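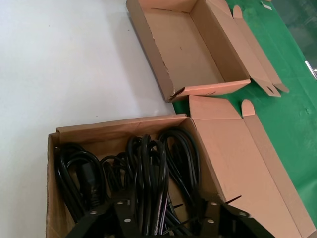
Packing Bench: Power Cords and Tab-Lock Cartons

Gallery 32, Iltwood stores
Posted 14 April 2021 by Kirsten Carrier

The cord stock at Iltwood is kept in brown corrugated cartons with hinged lids. Repacking is done on the two adjoining bench surfaces, one white and one green. The full carton goes on the white top with its lid opened toward the green side, and the empty one goes behind it. The notes below cover the cartons and their contents.

Full carton
Black power cords, coiled and bundled, filling nearly the whole box. Coil size varies. The highest point is the cluster in the middle, with one large loop standing near the right wall.

Connector
One molded plug is exposed toward the left, head down among the coils. Rectangular head, ridged strain-relief collar. Type and rating are read from the molding when the cord is pulled and are entered on the stock card, not on the carton.

Empty carton
Same general pattern, flaps folded out. The unfolded lid lies flat on the green surface. Inside faces are a dull tan; the outside has a pinkish tint.

Closure
Rounded tab and slot. The tab is pushed fully home before a carton is stacked. Cartons that will not hold closed are taped once across the lid and marked T on the short end.

Wear
The front lower corner of the empty carton is torn and crumpled, with the corrugated layers showing. The upper edge of its left wall is frayed. Under the Iltwood shelf rule, a torn corner moves a carton to light goods only. It does not go back to cords.

Repacking procedure
Cords are lifted out one at a time from the top of the pile. Each is straightened, recoiled to a hand's width and tied at the middle with a reusable strap. Plug ends go to the same side of the carton. Cords with cracked jackets or bent pins go in the reject bin and are cut before disposal.

Quantities
The April stock card lists 2,605 cords across all types. The reorder level is 400 for the standard length. Short cords are carried on the Judberg card and are not included in that total.

Related galleries
Nollska shelving, bays and labels
Judberg short cord stock
Carton sizes and stacking limits

Corrections to the stock figures go to Vernon MacDonald at the stores desk. Carton requests go on the weekly sheet, with the size code and the bay number filled in.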